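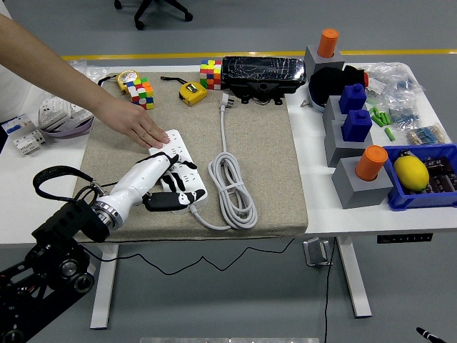

3.2 Household outlets and reported extension use

Figure 4. A power strip of the multi-socket type, with its cord bundled.

The survey covered 503 rented dwellings in two districts, Risby and Flestard, built under different wiring rules. Risby units were wired when one double outlet per room was the accepted minimum. Flestard units follow the later rule, under which no point along a wall may be far from an outlet. Tenants were asked how many power strips and single extension cords were in daily use, which rooms they served, and whether any strip was plugged into another strip.

Power strips (Figure 4) were recorded separately from single extension cords, as the two serve different needs. A single cord mostly makes up for distance. A strip mostly makes up for a shortage of sockets, and tenants tend to leave it in place for years. Strips fixed to furniture were counted as strips; those built into desks were left out.

In Risby, strips were found in nearly every living room and in most bedrooms. The highest count in one dwelling was seven. Flestard tenants reported fewer strips overall, but the gap closed in rooms used for paid work at home, where outlet spacing appeared to matter little. A desk draws many small loads to one spot - monitor, lamp, chargers, router - and even a well-served wall does not offer that many sockets in one place.

Strip-to-strip connection was reported in over 300 rooms across both districts. This figure should be read with care. The Iyengar questionnaire asks about the room and not the strip, so a room with two such connections is entered once. Tenants may also underreport the practice where the lease forbids it, as the standard Destbridge lease does. Site visits were made to a small subsample in April, and in these the observed rate was higher than the reported one in both districts.

Cord storage was coded as straight, bundled or under a covering. Bundled cords were the most common form in bedrooms. No attempt was made to measure surface temperature, and the coding says nothing about load. The link between socket supply and total load is taken up in Section 4.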